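4.2 Where the wooden tools end up

By this point in the study we had a pretty good picture of the knives (they go back to the block, always, even in the messiest kitchens) and of the forks and spoons, which have a tray waiting for them. Wooden tools were another story. I went into this part of the work assuming they'd be the easy ones, and I was wrong in a way that took me most of a month to sort out!

We followed 21 households, all within a short bus ride of the Villari building, and we asked each of them to keep a put-away diary. The rule was simple. Every time a wooden spoon, spatula or turner left its storage spot, somebody wrote down what it was used for, where it was set down in between, and where it was finally put away. We ended up with 611 entries. I read every one of them at my own kitchen table, usually around ten at night, and I still find myself noting down where my spatula is.

The thing that jumped out first was how long these tools stay "out." A fork gets used, washed and put in the tray. A slotted spatula gets used, rinsed, leaned on something, used again for the next meal, and then spends the evening on the counter. People in the diaries had lovely phrases for this. One wrote that the spatula was "resting." Another just put "counter, as usual" fourteen times and then stopped filling in that column, and I can't really blame them.

So we split the in-between places into two kinds. A set-down spot is anywhere a person puts a tool meaning to pick it up again during the same meal: the stove edge, a saucer, the lid of the pot, the bare table. A parking spot is where it sits after the meal is over but before it's put away. The trouble is that these are very often the same place. We tried to pull them apart using the times in the diary, and that worked for most households, but two of them cook in such long, overlapping stretches (soup going all afternoon, that sort of thing) that I gave up and coded their entries as mixed. They're left out of the comparison below and put back in for the storage question.

Shape matters more than I'd guessed. Round-bowled spoons get propped, because they sit nicely over the rim of a pot. Flat tools get laid down. A broad head with slots in it doesn't balance on much of anything, and folks don't like laying it in a saucer either, so it goes straight on the work surface, flat. Several diaries complained about drips coming through the slots. One household had solved this with a folded dish towel that lived permanently next to the burner, and they were very proud of it, and I've copied them.

For the second stage we wanted to look at flat tools by themselves, away from stoves and pots. We used a white-topped table with a light wooden strip along its edge and asked people to come in, handle a few tools and put them down wherever felt right. I was worried it would feel too much like a test. It did, a bit, for the first couple of minutes, and then people started chatting about their own kitchens and forgot about us. Our working name for the setup was Samarakoon, and I'll keep using it here so that the notes and the paper match. Figure 2 shows the slotted spatula on the table, toward the left.
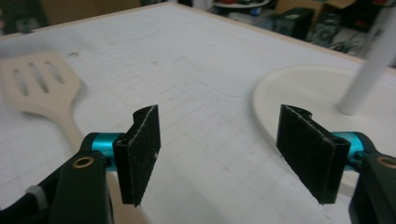 Figure 2. Slotted spatula, light wood, three long slots in the head, lying on the table. The faint grid on the surface can be made out.

One participant said afterward that a table like that was no help at all, that at home she'd never put a spatula down on something so pale because of turmeric, and that she'd been looking for a plate the entire time. I've thought about that remark a lot. Two other people told us nearly the same thing once we started asking, one about beets and the other about tomato sauce. It means the color of the surface was probably pushing people around in ways our first coding sheet had no column for. We added one in August, and went back through the session notes to fill it in where the participant had said anything out loud. Where they hadn't, we left it blank.

With that column in place the pattern gets a little clearer. People who mentioned stains tended to set the spatula down near an edge, and they tended to keep the head away from themselves. People who didn't mention stains put it more or less anywhere. I wouldn't lean on this too hard, given that talkative participants are overrepresented by design (you can only code what somebody says), but it fits with the diaries, where households with dark counters reported far more bare-surface parking than households with light ones.

Then there's the storage question. Of the 21 households, 19 kept their wooden tools upright in some kind of pot or jar near the stove, and 2 kept them in a drawer. I had expected the jar people to put things away faster, what with the jar being right there. They did for spoons. For broad flat tools they were slower, and the diaries say why pretty plainly: the jar is full, the wide head catches on everything else, and pulling one tool out brings three along with it. Both drawer households had the opposite complaint, which was that a long handle keeps the drawer from closing unless it goes in on the diagonal, and then nothing else fits.

We coded this as "entry cost," a term we borrowed from our earlier Plidard work on linen closets, where it meant the amount of shoving needed to get the last towel in. It carries over surprisingly well. When entry cost was scored high, the tool was more likely to spend the night on the counter, and this held whether or not it had been washed. Washed and unwashed tools ended up in the same parking spots more often than I'd like to report, and I include my own kitchen in that.

One loose end. In the Dramik pilot we had let participants bring a tool from home, and those sessions ran very differently, with people handling their own spatula without looking at it and talking about how old it was. We dropped that option here to keep the tools the same for everyone. I now think we should have kept at least a few of those sessions in. Section 4.3 picks up the washing data, where the household tools come back in.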